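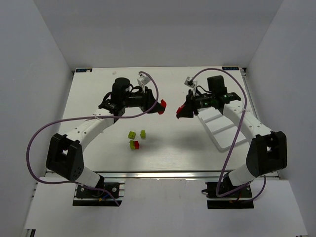 3.2 Work Surface and Enclosure

Figure 4. Work table and gray enclosure, with corner labels at the far edge of the tabletop.

The surface study was carried out on a rectangular white table closed in by plain gray walls (Figure 4). The tabletop was supplied by Ruditar in a matte off-white finish. Walls were painted in a single light gray from Strömberg, applied in two coats with a short-nap roller and left to cure before the table was put in place. No pattern, trim or shelf was added to the walls. The same paint batch was used on all panels, and touch-ups between sessions were not permitted.

Gloss was measured at 25 points on the tabletop with an Istimex handheld meter. The points were laid out as a regular grid with the outermost row set in from the edges, and each point was read with the meter parallel to the long side of the table and again at a right angle to it. The two readings were averaged. Direction mattered more than we had expected. Points in the near rows gave higher values when read across the width of the table, and the difference grew over the course of the study. Points in the far rows changed little.

Faint horizontal scuffs are visible on the tabletop in Figure 4, together with soft reflections toward the near edge. Both features complicate visual grading. A reflection can hide a shallow scuff completely, and a scuff that catches the light may be graded as deeper than it is. Graders were therefore asked to inspect each zone from two standing positions and to record the higher grade of the two. Scuffs that could be felt with a fingernail were entered separately as scratches and are reported in Section 4.3.

Cleaning followed a fixed procedure. The tabletop was wiped with a damp microfiber cloth, then with a dry one, in straight strokes from left to right. Fleltley neutral cleaner was used at the start of every session at the dilution given on the container. No abrasive pads or solvents were used at any stage. After wiping, the surface was left for 30 minutes before the first gloss reading. Two shorter waiting times were tried during the pilot in August and gave unstable readings at the back of the table, where air movement between the walls is weak.

Small residues were treated as data. Paper scraps, smudges and crumbs of adhesive were logged by zone and left in place until the visual grading was finished. The far part of the tabletop collected more of this material than the near part, probably because it is harder to reach with a cloth when the walls are in place. In Figure 4 a small whitish scrap partly covers the left corner label, and a small pale smudge or lump lies to the right of it. Entries of this kind were coded as "loose or unknown" unless the grader could identify the material by touch at the end of the session.

The dark labels at the far corners served as the reference for the zone grid. Zones were measured from the inner corner of each label, so the orientation of the printing had no effect on the layout; the lettering on the right label appears upside down in Figure 4. Where a label corner was covered, the grader took the distance from the opposite label and noted the substitution. This happened in 8 sessions. Repeating the measurement after the label had been cleared gave the same zone boundaries in every case.

Wall panels were graded less often than the tabletop. Each was inspected at the start and end of the 11-week period for rub marks, chips and changes in color, with attention to the seams where the side walls meet the back wall. Seams were dusted with a soft brush. Wet cleaning of the walls was avoided after a test panel showed faint tide lines under low-angle light.

All grades were entered on paper and transferred to a spreadsheet by Gøran Lindqvist, who did not take part in the grading. Disagreements of more than one grade between graders were settled by a joint inspection of the zone before the next cleaning. Agreement was lowest in the near center zones, and the results for those zones are given with and without the disputed entries.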